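4.3 Recording your first set: bag zippers

By now your Otora arm should be homed and the wrist camera should be showing a live view in the Kilov recorder. If it isn't, please go back to 4.2 before you carry on. We start new users on zippers – they're fiddly enough to teach the system something worthwhile, and you'll get a feel for the hand controller along the way.

1. Lay the bag on the white work surface and turn it until the zipper you want is easy to reach.

2. In the recorder, open a new set and type a short task name. Plain words are best, such as "open bag zipper." Whatever you type is stored with every example, so do check your spelling!

3. Press Record, wait for the tone, and bring the gripper in slowly with the fingers open.

4. Close the fingers on the pull tab, well below the slider. Stop for a moment once you have hold of it, and glance at the wrist view to make sure the tab sits between the two fingers.

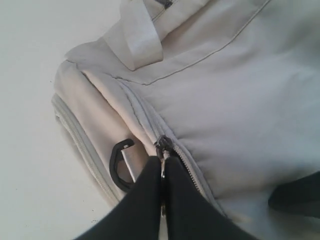 Figure 4-6. Wrist view, gripper closed on the pull tab.

5. Draw the slider along the track at a steady pace, then open the fingers, back away and press Stop.

6. Mark the example Keep or Discard. If you fumbled the grip but recovered and finished the job, go ahead and keep it. The system learns a good deal from small recoveries like that.

Note: Plan on 25 kept examples before you move the bag to a new position. Our own starter set, put together by Bohdan Boiko, has 236 in all, and you're welcome to load it from the Mersha folder and play a few back first.

Caution: Keep your hands clear of the bag while the red light is on. If the fabric catches in the zipper, press Pause and wait for the light to go out before you reach in to free it.

When your set is complete, choose Save and Close, then continue to 4.4, Checking Your Examples.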